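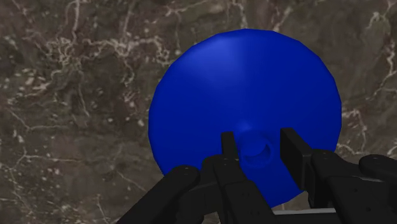

Stisura is looking for a simulation tester to help us find a fault in our grasping software. On August builds, the simulated arm began reporting a secure grip before its fingers had closed. The round blue piece in our countertop task is the usual trouble spot: the knob is small, the same color as the slope under it, and the fingertips have to come down on either side of it. Out of 400 logged attempts, 38 were marked as held when they were not. The same code is due to go onto real arms at our Breltstead site, and that is on hold until the fault is found.

You would replay failed runs, compare the grip signal with finger position, and write up each case. You need 3 years of testing or robotics work and must be able to read Python logs. The contract is 115 days, remote or on site. 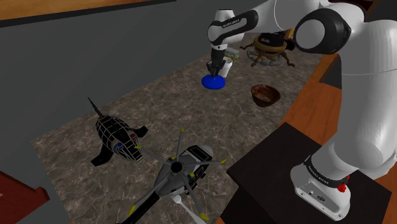 Countertop task in simulation, blue piece in the gripper.

Send a resume and one bug report you have written to Rahel Kaufmann, Test Lead, by Wed 17 November. Questions about pay and hours go to Pirmin Pfister.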